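Flat shelves, sloped shelves and a lot of blue bins

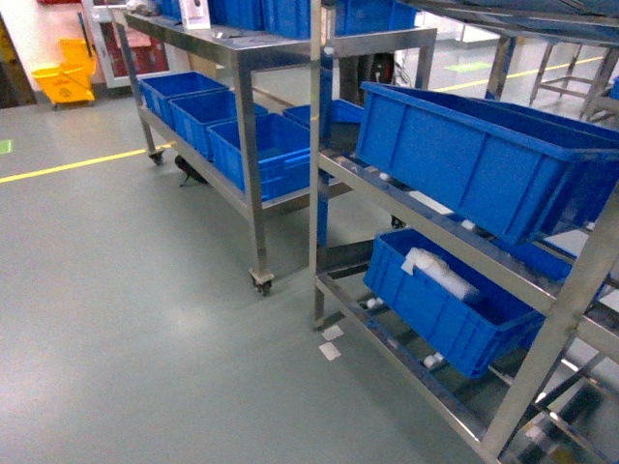 I've been working in stores at Rerkama for eight months now, and most of what I think about during the day is carts. We use two kinds. One has plain flat shelves, upper and lower, on a square stainless frame with casters. The other has its shelves set on an incline, with rows of small white rollers, so a bin slides down to the front when you take the one before it.

I assumed the roller carts would be better for everything. They cost more, and they look like more thought went into them. After a few weeks I changed my mind.

The sloped ones are good for parts that go out fast. You load from the back, pick from the front, and the oldest stock always comes out first. We keep the wrapped pieces for the Magalhães order on one of these. They're white, they scratch easily, and I don't want anybody digging around for them.

The flat ones are better for anything slow. If a bin only gets opened twice a month, it doesn't need to roll anywhere. It's also easier to lift out a heavy bin that is sitting level. My back can tell the difference by 3 p.m.

The bins are all blue plastic with ribbed sides. We bought 80 of them from Stusora in September, and 60 are in use. The rest are stacked by the office door, where they get in the way. I asked for a second color so we could tell returns from new stock. The answer was no, so we use cards. A card standing at the end of a shelf works fine until someone bumps it.

The other thing I'd change is the labels. The Closix ones we have now peel after a while and end up on the floor, and then they find their way into the casters. A roll of 500 lasts us most of a month. I have a sample roll of a different kind in my drawer and I'm going to try it on the bottom shelves first, where the bins get handled the most.

Next week we move the slow parts closer to the back wall. I still need to measure the aisle.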